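Thursday, late

I stayed up past midnight again and I'm not even sorry. The Garnlow people put the latest batch of simulated chores up on the Rurnulitz page, and I've been clicking through them with a bowl of cereal going soft next to me. There are 1448 runs in there! I've watched 159 so far, which says something about my evening, and the dishes are still in the sink.

I keep circling the same question I wrote down back in June. Can a machine tidy up yet? I mean the boring kind of tidying, the hair tie on the counter, the sock behind the hamper, the thing you pick up without thinking on your way to do something else. I do it all day long and never gave it any credit until I started watching arms try it.

The run I replayed the most (9 times, I kept a tally on the back of an envelope) has a little polka-dot thing right up against a great big brown cylinder. My stomach tightened every time. A person would just pinch it up with two fingertips. An arm has to work out where the little thing stops and the big thing starts, and how far it can open up before it bumps something.
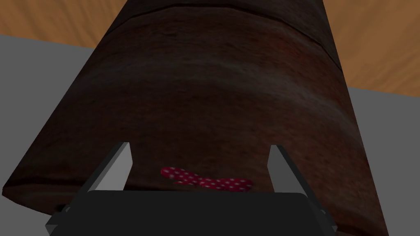
Fingers open, red polka dots in between, big brown cylinder right behind.

I love this stuff so much. I got up and tried it at my own counter with the kitchen tongs, a scrap of ribbon and the flour canister. I knocked the canister twice and the lid came off once, so I've got more respect for the arm now, plus flour in the toaster. Must clean that tomorrow. Also call about the furnace, and find the warranty for the Kaijage vacuum, which has started leaving a stripe down the hall.

The vacuum is the only real robot I live with, and it does one job. Still, I remember how amazed I was the first week! For laundry, dishes, and small stuff on counters I'm waiting, and I don't mind waiting when I can watch the work get done bit by bit like this. Even the parts with nothing in the grip hold my attention.
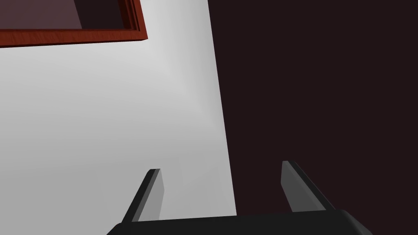 Would I let one loose in my kitchen today?
For wiping the table and carrying plastic cups, gladly, as long as I was standing there. Glasses and knives would stay with me for now.

Vevham is supposed to have an open house with real arms folding towels, and I've asked for the afternoon off. Three more runs and then bed.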